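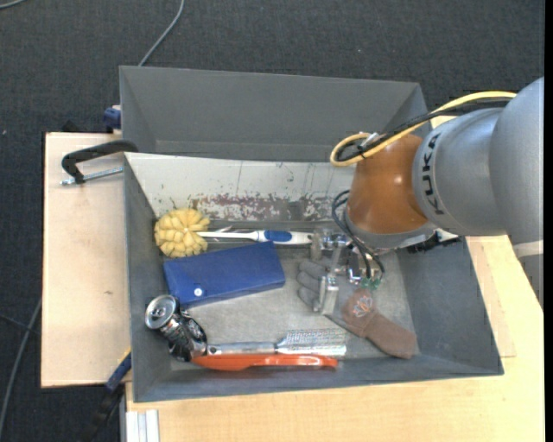
The glove that stopped the robot

A picking fault, a frayed cable and a very long afternoon at Alledberg

I'd been in the building at Alledberg for less than an hour when the arm stopped dead and a buzzer went off behind my head. I jumped. Everyone else sighed.

"Glove," said Nomvula Radebe, without looking up from her screen.

She was right, too. Nomvula runs the picking tests here, and her job is to get a KUKA arm to lift ordinary household stuff out of one grey bin and put it down in another. It sounds like a doddle until you see what goes in the bin. There's a dish brush with a long white handle, a hand grater, a crushed drinks can, a blue case with a little snap button. And there's the glove, grey on a grey floor, which I had trouble spotting myself (and I'd been told where to look!).

The brush it could manage all day. The glove was another matter. The camera software, a package called Zumell, kept losing the edge of it and deciding it was part of the bin. So the arm would come down too far, press its metal finger into the floor, feel the push and shut itself off. Fair enough, you might think, and that's just what it should do. The trouble is what happened on 14/01/2021, when it didn't.

I've read the fault report twice now and I'll spare you most of it. The arm came down on the glove, pressed, and carried on pressing. The limit for a downward push had been set at 15 newtons. The log shows it passing 500 before someone hit the red button. One of the clamps slipped, the bin shot sideways and the gripper lost a finger, which Leandro Ojeda still keeps in his desk drawer.

Leandro is the safety engineer, and he was the one at the button. "I was eating a sandwich," he told me. "I had one hand free, thank goodness."

So what went wrong? They blamed Zumell first, and spent a fortnight going through it line by line. Then they blamed the gripper. It was February before Leandro got down on his knees with a torch and found a damaged wire in the lead to the force sensor, rubbed through where it bent at the wrist. Whenever the arm turned a certain way the signal dropped out, and the controller, getting nothing, held on to the last good number it had. As far as it knew, it wasn't touching a thing!

That's the bit that gave me the shivers. The replacement lead cost less than my train fare. The old one had been through 3,000 picks without a murmur.

These days a lost signal counts as a stop, full stop. The leads get checked before every run, and no one works inside the marked line while the arm has power, sandwich or no sandwich. Molefe, the firm that builds their sensors, has changed its fitting guide as well, with a new page on how tightly a lead can be bent.

None of which helps with the glove, mind you. I watched Nomvula reset the arm and send it down again. Buzzer. She moved a lamp. Buzzer. After 2 more goes she went off to make tea, and Leandro asked if I'd like to see the finger.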